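From: Vega Manzano
To: kidney-list
Subject: Re: [kidney-list] Questions before the work-up of a living donor

Dear Rocío, dear all,

I answer between your lines, I hope it is easy to follow. Please excuse my English, it is my third language and I write slowly.

Rocío Gallardo wrote:
> My brother has been on dialysis since January and the clinic in Cifuentes
> has now asked if anyone in the family wants to be tested. I said yes the
> same evening. My blood group is compatible, so I thought that the big
> question was answered, but the letter I received has two full pages of
> other tests.

The blood group is only the first door. When I was tested for my husband, I also believed that the rest would be a formality. It was not. Between the first blood sample and the final yes there were five months, and in this time I went to the hospital so often that the man at the parking desk knew my car.

The two pages are normal. In my case they wanted blood and urine, an X-ray of the chest, a heart tracing, a CT scan of the kidneys with contrast, and a conversation with a psychologist. I was also asked for my last mammogram. If you have old results from the last year, bring them on paper, even if they tell you that the system has everything. Mine had been sent to another department and I would have lost three weeks.

> They also want to test me for infections, some of which I have never
> heard of. I feel perfectly healthy. Is this usual, or did they see
> something in my first sample?

It is usual, please don't worry about this point. They did the same with me. The person who receives the kidney must take medicine that keeps the immune system low, and then an infection which sleeps quietly in the donor can become serious. This is how our coordinator explained it to me. They asked where I had lived as a child and in which countries I had traveled, and I had to remember a trip to the tropics when I was nineteen. It added one more test for a kind of worm, and the result was negative.

One of my results was positive, the one for CMV. I was very frightened for a whole weekend, until the doctor told me that a large part of all adults have had it without noticing. It did not stop the donation. My husband had to take an extra tablet for some months after the operation. So if you read a "positive" in the online portal before somebody has called you, please call them first and do not look in the internet at midnight, like I did.

> The last page says that I must repeat part of the infection tests
> shortly before the date. Why do it twice?

Because the first result speaks only about the day when the blood was taken, and some infections do not show in the test during the first days or weeks. Between the work-up and the surgery there can be a long time. I had to repeat mine in the last week before the operation, and there was also a swab from the nose and throat the day before. They asked me to stay away from people with a cold, and I did not go to my niece's birthday. She has forgiven me.

> My blood pressure at the first visit was 148, which I never have at
> home. Can they refuse me for this?

[I cannot say what your hospital will do. Mine gave me a machine to wear for a day and a night, because many people have a higher number in front of a doctor. Mine was high also on the first visit. The average of the day and night was good and nobody spoke of it again. Ask if they can do this with you.]

Sorry for the brackets, I wrote this part first on my phone and I leave it so.

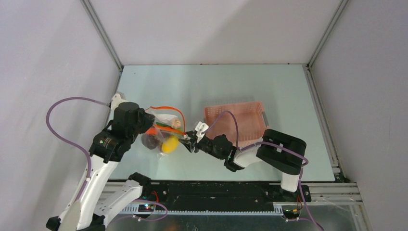
> And the costs? I am self-employed and I don't know how to pay for all
> the days I am losing.

This was the hardest part for us, more than the medical one. The tests themselves were paid by my husband's insurance, but not the travel and not the days without work. We live 76 miles from the transplant center. I kept every gas and parking receipt in one envelope, and at the end I received 400 dollars back from a travel fund. The social worker gave me the form only when I asked for it, so please ask at your first appointment. Ask also which expenses must be approved before the trip, I lost some money with this. For the time after the surgery, plan more weeks than they say if you have to lift things at your work. I went back after five weeks, only in the mornings, and by lunchtime I needed to lie down.

One last thing, which you did not ask. You can say no at any moment, even in the last days, and the team will not tell your brother the reason. In my center the donor had her own doctor, separate from the doctor of the patient. If yours has not given you a separate person, ask for it. I never used this possibility, but I slept better when I knew that it was there.

If you want to speak by phone, write me outside of the list. After seven in the evening is best for me. I can also look for my old list of questions for the surgeon, it must be in the blue folder with the receipts.

Warm greetings to you and to your brother,
Vega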